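Gillum Tenants' Newsletter
Getting through the cold months in a shared kitchen

Posted 13/01/2025 by Amber Lambrechts

The ground floor kitchen at Gillum is open again after the work on the sink and the back wall. Most of you have been in already. The hours are the same as before, and your door fob should let you in. If it doesn't, bring it to the office and Ruben Jacobs will reset it while you wait.

A few things have changed, and we also had a lot of mail over the break about cups, shelves and the fridge. This item tries to cover all of it in one place.

The sink

The old tap has been replaced with a single lever. Up is on, left is hot. The hot side takes a while to run warm in the morning because the pipe comes all the way from the boiler room on the Dierckx side of the building. Please don't leave it running and walk away. Bram Declercq worked out last winter that the old tap was dripping through more water in a week than the whole second floor used for coffee, and the new one cost us 430 to buy and fit. We'd like it to last.

The drain has a strainer basket now. Empty it into the food bin when you finish washing up. Coffee grounds go in the food bin too. They were what blocked the pipe in the first place, along with a fair amount of rice. Grease should be wiped out of the pan with a paper towel before the pan goes anywhere near the sink.

Shelves and labels

The open shelves over the counter are for shared things: plates, bowls, glasses, the two big pots, the colander. The closed cupboards are for tenants. Each unit has one shelf in a cupboard, and the list of who has which is taped inside the door on the left. If you moved in after the summer and never got a shelf, write to me. There are still a few free, though they are low ones and you have to crouch.

Please label what is yours. A strip of tape with your unit number is enough. Last year we ended up with a full box of mugs without any owner, and most of them went to the Drollby thrift store. If you lost a white mug with a chipped handle and a sailboat on it, Maricica Chiriac kept that one back. She is in unit 46.

Cups left on tables

This was the subject of most of the mail. Cups do travel. They leave the kitchen in the morning and turn up in the workrooms, on the stairs and on the window ledge by the mailboxes. I don't think anyone means to leave them, but by the end of the week the shelf is empty and the next person has to go around the building looking for something to drink from.

We talked about it at the January meeting. Poppy Bunting suggested a deposit, and that was voted down. What people did agree on is simpler. If you take a shared cup out of the kitchen, it comes back the same day, washed. If you find one in a hallway, bring it down even if it isn't yours. Cups with a unit number on them can stay in your unit as long as you want.

We also agreed to buy more. An order went in to Skula for 60 plain stacking cups, which should be here before the end of the month. They are meant for the kitchen and for events, and they can go on the top rack of the dishwasher. Paper cups will not be bought again once the last sleeve is gone.
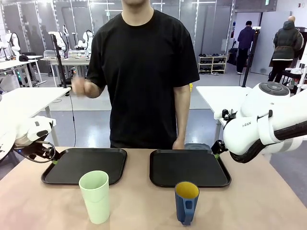
Cups and trays on a worktable.

The fridge

The fridge is cleared on the last working day of every month. Anything without a name and a date goes out, and that includes jars. If you are going away, tell Ruben and he will put a note on your things. The freezer drawer at the bottom is full of ice packs again - please take yours home if you aren't using them. The middle drawer is for vegetables only. Somebody has been keeping batteries in it, and those can go in the box at the office.

The milk fund has stopped for now. Too few people were paying in, and there were three open cartons at any given time. Buy your own and write your name on it.

Dishwasher

Run it when it is full, on the second setting. The first setting is for rinsing and doesn't get anything clean, as several people have found out. Tablets are in the drawer under the microwave. No wooden spoons, no good knives, no cast iron. Travel mugs with a rubber seal should be washed by hand, as the seals come off and end up in the pump. Whoever opens the door and finds clean dishes is the one who puts them away.

Rota and costs

The cleaning rota for the new year is on the wall by the window. Units are paired up, and each pair has one week at a time. If your week doesn't suit you, swap with another pair and change it on the sheet in pen. Floor, counters, sink, bins. The oven is done separately by a cleaner, twice a year.

Kitchen spending last year came to 478, not counting the tap. Most of that was dishwasher tablets, bin bags and the new kettle. The receipts are in the blue folder at the office for anyone who wants to look through them.

Still to come: a second hook rail for towels, a new bulb over the stove, and a decision on whether we keep the toaster oven. Send your views on the toaster oven to Bram by the end of January.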